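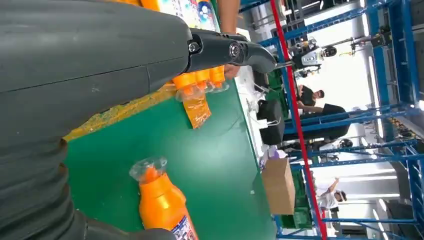
Figure 3. Orange caps and translucent bag above a green surface, with a printed package behind.

3.2 Sorting behavior in shared households

The second part of the survey asked what people do with closures — caps, lids, pull tabs, the small stuff. Most earlier work on household sorting treats the container as one thing. It is two or three things, often in different plastics, and people split them up or don't depending on what the local leaflet says. In Storndale the leaflet said caps on. In Geltard, caps off until the rules changed in September, then caps on. Fjeld had no leaflet at all for the period we cover.

We sent out 758 forms and got 582 back that could be used. Forms with the whole second page blank were dropped, also forms where two answers were ticked for the same item. A stricter rule would have cost us most of the Fjeld returns and we did not want that.

Main result first. Households in Storndale followed the caps-on rule more or less as written. Geltard was messy. Many people there went on taking caps off well after the change, and in the free text box they gave the same reason again and again: habit, or a jar on the windowsill that was already half full. Several were saving caps for a school or a church drive and saw no reason to stop. We had not asked about drives. Should have.

Fjeld is harder to read. With no leaflet people made up their own rules, and these differed inside one household. Some 82 forms from Fjeld had notes in the margin, a few of them in two hands, disagreeing. We coded the first answer only.

Bags and pouches were the other weak spot. Soft plastic went in the general bin in all three towns, even in Storndale where the Verkel collection point takes it. Distance seems to matter here but we only have street names, no house numbers, so distance to the point was set by hand from the middle of the street. Rough. Good enough for near versus far, not for a curve.

Question 7 did not work. It asked if the respondent "usually rinses" items, and usually was read in every way possible. Left out of the tables. The wording came from the pilot, where it gave no trouble, but the pilot group was small and they all lived in the same building.

Two points on method. Returns were higher where the form came with the water bill, which skews the sample toward people who open there bills. And renters are underrepresented, most clearly in Geltard, so the habit effect may be overstated — long-term residents have had more time to form the habit in the first place.

Income and household size are taken up in 3.3. Age showed nothing once town was included, so we do not report it seperately.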